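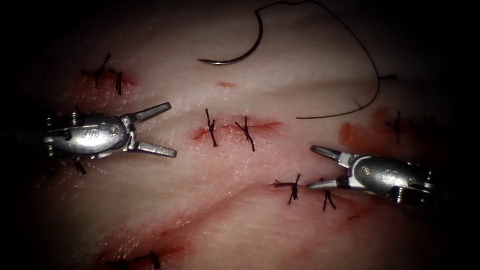

Most of what I know about running a teleoperated suturing bench I learned by doing it badly for a year and then writing rules. A few people asked for the rules after my talk in January, so I'm putting them up. They cover our dry-lab and tissue bench only. I don't work in theatre and none of this is clinical advice.

**Park the needle before you do anything else.** If you need to swap hands, adjust your seat or talk to someone, the needle goes down flat on the tissue, away from both sets of jaws, and both jaws stay where the operator can see them. We used to allow people to pause with the needle held. Then we went through the Liem logs (that's our recording software) and found drift on the wrist during long pauses. It wasn't much, but a held needle moves with it.

**Jaws stay in view.** If an instrument leaves the lit part of the field, the other one stops too. The light on our bench drops off quickly toward the sides, and people get used to guessing what a wrist is doing in the dark bit. Bring it back to the middle, then carry on.

**Know where the thread is.** A long tail is fine. A long tail you've lost track of is how you pull out the stitch you did ten minutes ago. Before each new bite the operator says out loud where the thread runs. It feels silly for the first session and then you stop noticing.

**Trim to a set length.** Ours was written down as "short", which meant something different to everyone on the roster. Rohani Mandagi rewrote it as 8 mm on either side of the knot, and she scores against that now. Anything longer gets retrimmed before the pad is signed off. I argued for leaving it to judgement and I was wrong.

**Don't reuse a cut.** Each closure gets its own incision. Once a cut has been stitched it stays stitched until the pad is scored, even if the knot is ugly. We had operators quietly redoing their worst ones, and the scores from that period are no good to anyone.

**Cables get checked at the start of the day.** Not when something feels off. By the time you feel slack in the wrist at the console you've been working with it for a while. Our sheet says retire an instrument at 840 cycles. The old sheet had no number at all, just "when worn".

**Two people on every session.** One drives, one watches the field and has the stop. The watcher doesn't coach. We borrowed this from Finska, the group across town that does catheter work, and they're stricter than we are - their watcher isn't allowed to speak except to say stop.

**Log the bad ones.** We have roughly 3037 closures in the archive, and the dropped needles and torn edges are the ones I go back to most. If you only keep the clean runs you can't write a rule about anything.

Still unsettled: whether the watcher should be able to see the force readout. The Trunum console can show it on a second screen and the Urkance one can't, so at the moment the answer depends on which room you've booked. I'd like one rule for both. Rohani wants to trial it with the readout off everywhere, starting with the Saturday group, and I'll post the revised sheet when that's done.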